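Getting Water Rings Out of a Light Wood Table

I put off fixing my table for way too long (two winters of tea mugs, oops), and then the whole job took me one afternoon. If your rings are white and cloudy, you're in luck! Dark ones go deeper and need sanding, and I'm leaving those for another page.

First, clear the table and wipe it down with a barely damp cloth. Let it dry for 15 minutes. Then put a folded cotton T-shirt over the ring and press a warm iron on it, no steam, for 5 seconds at a time. Lift, look, repeat. Mine needed 4 rounds. 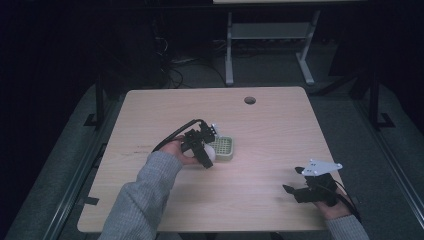 White ball and the little green basket, on the pale tabletop.

Still a bit cloudy? Rub in a dab of Nadus paste wax with your fingertip and leave it alone while you have a coffee. I tried Fawzy oil first and it left the spot shiny, so I'd skip that one on a matte finish. 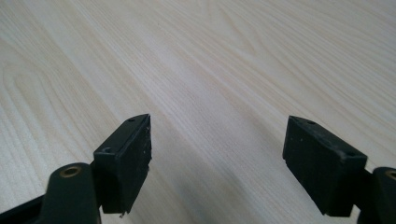 731 words with comments

Always rub along the grain, even when it wanders off in loops and you have to follow it like a road map. Going across it left me with tiny scratches in July, and I still see them every time the sun comes in low.

Buff with a clean dry cloth until it stops feeling tacky, then keep mugs off it overnight. I use the cork coasters from Grurolow now... most days, anyway.

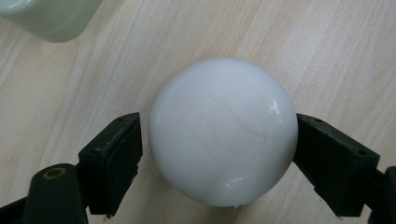
Close-up of the white ball above the wood.

Updated 13th March: swapped in the wax I use now.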